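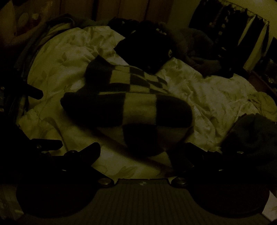 How to Fold a Fleece Throw (and What You Can Skip)

Every few months somebody tells me there's a secret to folding fleece. I've tried most of the secrets. I don't think there is one, but there is a way that takes a couple of minutes and holds up on a shelf, so I'll give you that.

You need the throw and a bed. Some guides want a folding board. I bought one from Derkadgate and it was too narrow for anything bigger than a sweater. It lives behind the wardrobe now.

1. Pull the comforter more or less straight. It doesn't have to be smooth. Fleece drags on cotton, and big lumps underneath will throw off your edges.

2. If the throw has rolled itself into a tube, find a corner and shake it out. Don't pull on the middle. That stretches the fabric and you'll be fighting a wavy hem for the rest of the job.

3. Lay it flat and fold it in half the long way. With a checkered throw you can line up the squares, at least in theory. On cheap ones the print isn't straight, so trust the hems over the pattern.

4. Fold in half again the same way. You should have a long strip. Press the air out with your forearm.

5. Fold one end in by a third, then the other end over it. Turn the open edge to the back of the shelf.

What about rolling? Natalina Leone swears by it and says it saves half a shelf. I measured mine both ways and couldn't find the half. A roll does fit better in a basket, and if you have a basket, go ahead -- just start from the folded strip in step 4, and roll it tight. A loose roll bends in the middle and comes undone the first time you move it.

Vacuum bags I'd leave alone for anything you use weekly. Mine came out flat and took until Thursday to look like fleece again.

Dryer sheets between layers are supposed to stop lint. On black and white fleece I still get pale fuzz on the dark squares. A lint roller before folding does more, and you only need to do the side that shows.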